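Setting Up Your Reading Journal in Zorkura

You've got the app installed, so now comes the fun part: filling your shelves! Short story collections get special treatment in Zorkura, and once you've logged one story by story you may never go back to a single star rating.

1. Open Shelves and tap New Book.
2. Type the title, or enter the author's last name. Try MacLeod if you want to see how the app sorts several authors who share one.
3. Pick Collection as the book type. A story list opens under the title.
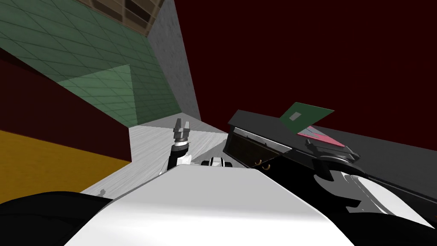
Gripper with its fingers pointing up.

4. Add each story in the order it's printed. You can enter up to 514 stories per book (yes, even those giant anthologies fit!).
5. Tap a story to rate it from 1 to 7 and jot down a note. Notes hold 1,420 characters, plenty of room for a good rant about an ending.

Caution: Changing the book type back to Novel erases all story ratings. Export your journal first.

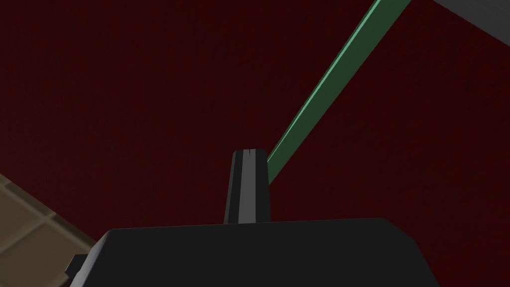 Linking Stories

6. Press and hold a character's name in any note, then choose Link. Every story with that character now shows up together, and it's wonderful for linked collections like Eylül Güler's Windadley.

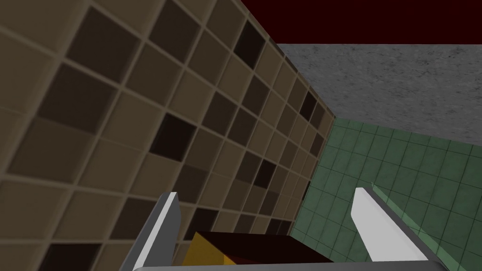
Tiled wall, with darker tiles among the taupe.

Note: Links made on an Eltico e-reader show up in Zorkura after the next sync.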